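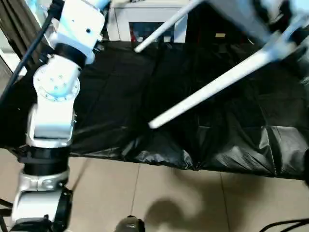 Figure 4 - Segments blancs et colliers noirs, côté gauche.

4. Installation du logiciel de gestion des prêts Brila

4.1 Objet de la présente section

La présente section décrit la mise en service du logiciel Brila sur le poste principal d'une bibliothèque ou d'un centre de documentation. Elle s'adresse au personnel disposant des droits d'administration. L'installation des postes de consultation est traitée à la section 5.

4.2 Conditions préalables

Le poste principal doit être raccordé au réseau de l'établissement par câble. Les connexions sans fil sont admises pour les postes de consultation uniquement. Il convient de disposer de 20 Go d'espace libre sur le disque et de la clé de licence, remise sous pli séparé.

Les établissements qui utilisent encore le catalogue Werna procéderont à son exportation avant toute autre opération.

4.3 Procédure

1. Fermer toutes les applications, y compris le module d'impression des étiquettes.

2. Lancer le programme d'installation depuis le compte administrateur. La langue proposée par défaut est celle du système.

3. Saisir la clé de licence, composée de 26 caractères. Les tirets sont ajoutés automatiquement.

4. Choisir le dossier de destination. Le chemin complet ne doit pas dépasser 128 caractères ni comporter de lettres accentuées.

5. À l'invite « Port de service », conserver la valeur 2669, sauf instruction contraire du service informatique.

6. Définir le mot de passe du responsable des prêts. Ce mot de passe est distinct de celui du compte administrateur.

7. Redémarrer le poste, puis ouvrir Brila et vérifier que la mention « Base active » figure dans le bandeau supérieur.

Note - Si la mention « Base en attente » persiste après le redémarrage, contrôler l'ouverture du port dans le pare-feu et reprendre à l'étape 5.

4.4 Reprise d'un catalogue existant

1. Dans le menu Catalogue, sélectionner Importer, puis Fichier Werna.

2. Désigner le fichier exporté et valider le tableau de correspondance des champs. Le champ « Cote » est obligatoire.

3. Attendre la fin du traitement. Un rapport est enregistré dans le dossier Journaux.

4. Examiner les notices rejetées. Elles peuvent être corrigées à l'écran ou importées de nouveau après modification du fichier source.

Attention - L'importation remplace les notices portant le même identifiant. Une sauvegarde de la base doit être effectuée au préalable au moyen de la commande Archiver.

4.5 Paramètres de prêt

La durée du prêt, le nombre de renouvellements et les jours de fermeture sont définis dans l'onglet Règlement. Toute modification s'applique aux prêts enregistrés après sa validation - les prêts en cours conservent leur échéance initiale. Le calendrier des fermetures doit être renouvelé chaque année en janvier.

Révision du document : 2022-03-29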